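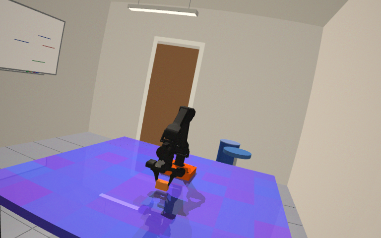 Simulated arm, gripper above the orange block.

Stosent Customs Workshop — notebook entry, April

Purpose of the session: to establish why export declarations prepared for Mekier are returned by the checking stage more often than those prepared for Benítez, although both firms send mixed loads by the same ferry route and both use the same form.

The sample consisted of 79 declarations, all for mixed loads and all completed after the change to the form. Each was entered again in Modeo from the paper copy. The person entering it was not told which firm had prepared it. Commodity codes were left exactly as written, including those that were plainly wrong.

The session began at 09:30. Entry was stopped after 60 minutes for a check of the log, and it was found that Modeo had been filling in the country of origin from the previous record whenever the box was left blank. The setting was turned off and the affected records were entered again. Colleagues who used Modeo for the earlier work on return loads should look at their own records before quoting from them.
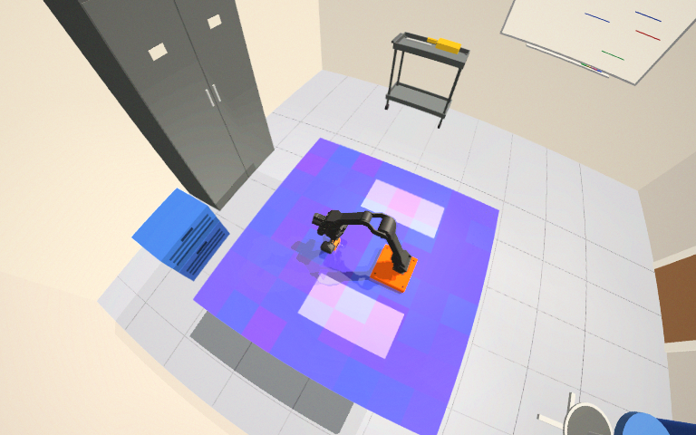

This page was last changed in April at 16:40

Findings so far. The returned Mekier declarations share a fault in the weight boxes. Gross weight has been given for the whole trailer and net weight for the single line, so that the figures cannot agree when a load has more than one line. The Benítez forms give both weights by line. The guidance note permits either reading, and the wording ought to be raised with the people who issue it.

The commodity codes were a smaller matter than expected. Errors were present in the work of both firms and were mostly of the same type: an old code carried over from a template. Most of these would be caught by the present check.

2 declarations could not be entered at all, the second sheet being missing. They have been kept in the sample and marked as incomplete.

Points still open:
Whether a trailer that is split between sailings needs its weights stated again. The note is silent.
Whether the returned forms delayed the vehicles themselves. The papers do not show arrival times at the port, and no view should be given on this until they are obtained.
The paper copies are in the grey cabinet, second drawer, in order of entry — please do not sort them by firm.

Next session: repeat the entry with weights corrected by line, origin setting off, and compare the returns.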